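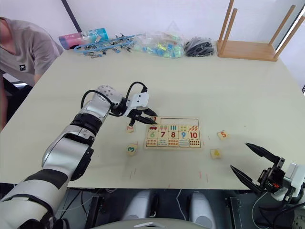
Number tray puzzle, tiles 1 to 5: refinish or leave alone?

Posted in Wooden Toys and Puzzles

travley_bench
I have one of the light wood counting trays with square tiles. Printed numerals, one color per tile, picture squares underneath for matching quantities. Tiles 1 through 5 are out at the moment, 6 to 10 are in their row. Two of the loose ones bind when pressed into the tray. Humidity in the shop has been high since October. Is it reasonable to sand the tile edges, or does that spoil the fit when the wood shrinks again?

gridsaw50
Do not touch it before the heating season. Tiles that bind in damp air usually drop in freely by January. If you must sand, use 400 grit on a flat block, two strokes per edge, then test.

Fragkou
Disagree. A tile a child has to force will chip at the printed face. I ease the bottom edges only, a very small chamfer, and leave the width as it is. The tile finds its place and the fit at the top is unchanged.

gridsaw50
A chamfer helps it start. It does nothing for a tile that is oversize across the full thickness.

Fragkou
True. Measure first. Compare the tight tiles with one that drops in.

travley_bench
Measured with calipers. The 4 is oversize across the grain only. The 2 matches the loose-fitting ones, so that one may be finish buildup in the tray.

peller_r
For the 2, scrape the corner of the recess with a square-ended stick. No solvent near the print. On mine the red went first, and the 7 and 8 are now pink.

Skasosska
Separate question: does anyone else find the order of work odd? Ours was used with all ten numerals out at once and the picture squares left in. Five at a time seems too easy.

Fragkou
Depends on age. With five out, the child matches numeral to quantity. With ten out, mine just sorted by color.

Skasosska
Mine did not. But noted.

travley_bench
Recess scraped, the 2 seats now. Leaving the 4 until the air is drier. Will report back.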